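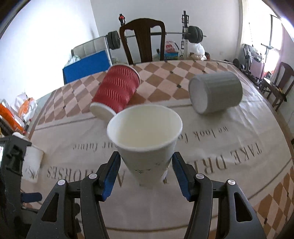
Chapter 3
Setting and Clearing the Drinks Table

Most of the work at a function happens away from the food. Guests take a drink when they arrive, put it down somewhere, forget it, and take another. By the middle of an event the drinks table has as many used cups on it as clean ones, and the person in charge of it has to keep the two apart. This chapter covers the cups themselves, the cloth they stand on, and the order in which a table is set, looked after and cleared.

You should already have read Chapter 2, on choosing and placing tables. The terms "head side" and "service side" are used here in the same way.

After working through this chapter you should be able to name the parts of a paper cup, choose between a plain and a sleeved cup for a given drink, lay a printed cloth the right way around, and clear a table of mixed cups without spilling what is left in them.

3.1 The paper cup

A paper cup has a wall, a base and a rim. The wall is a flat piece of coated paper board wrapped into a cone and sealed along one edge. The base is a disk set a little way up inside the narrow end. The rim is the top edge of the wall, rolled outward on itself. The roll gives the cup most of its stiffness. A cup with a crushed rim will fold in the hand when it is full, so crushed cups are taken out of the stack before service.

Because the wall tapers, cups nest. It also means that a cup is wider where you drink than where it stands, and an empty one is easily knocked over. A cup on its side does not roll in a straight line. It rolls in a curve around its narrow end, and on a flat table it often comes to rest not far from where it fell. On a sloping table, or near the edge of a round one, it may go over.

Some cups have a second layer around the wall. This sleeve may be smooth, or it may be pressed into ridges. Ridges trap air between the hand and the drink and also give a better grip. Use a sleeved cup for tea, coffee and soup. A single-wall cup is good enough for water and juice, and it takes up far less room in the box.

Printed cups are sold in mixed designs as well as single ones. Calligraphy, birds and plants are common on cups meant for tea. For a formal event, use one design for the whole table. For a family party or an open house, mixed designs help guests tell their own cup from a neighbor's, and fewer cups are thrown out half full.

3.2 The cloth

A plain cloth can be laid any way around. A printed one cannot. If the cloth has lettering, decide first who is supposed to read it. At a talk or a fundraiser the words face the guests, and the staff on the service side see them upside down. At a seated meal the words usually face the main door.

Borders are the other thing to check. Many party cloths have a plain center with a patterned band along the sides, such as a row of diamonds. The plain center is where the cups go. Spills show up quickly there and can be wiped before they spread. Folded cloths come out of the packet with creases, and these should be smoothed from the middle toward the edges. On a plastic or coated cloth, do not use an iron. Lay it out over 3 hours before the guests are due and most of the creases will drop out by themselves.

At the Stollosville community hall, where several of the exercises in this book are set, the tables have curved edges and the cloths are laid with the words toward the guests. The Kandasamy reception, used as the worked case at the end of this chapter, was set for 20 guests in December with one cloth and mixed cups.

3.3 Clearing cups from a printed cloth

Cups are harder to see on a busy pattern than on a plain one. A small pale cup on a pale border is missed more often than a red cup on the same border. Work from one side of the table to the other and do not skip about.

Deal with standing cups first. They are the ones that may still hold liquid. Grip the wall just below the rim, where it is stiffest, and lift straight up. Do not slide a cup across the cloth — the base catches on a crease and tips it. Cups already on their sides can wait, unless a wet patch is spreading from one of them.

Large lettering makes a useful guide. Clear along the line of words, then the space above it, then the space below.

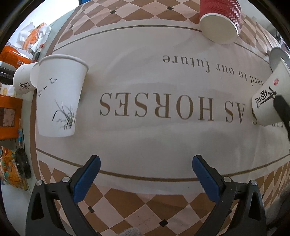
3.4 Stacking and sorting

Empty every cup before it is stacked. Keep a bucket on the service side for this and never use the ice tub.

Sort by size first and by type second. A sleeved cup will not nest properly inside a single-wall cup, and a stack that mixes the two leans. Put no more than 5 used cups in a stack that is to be carried by hand.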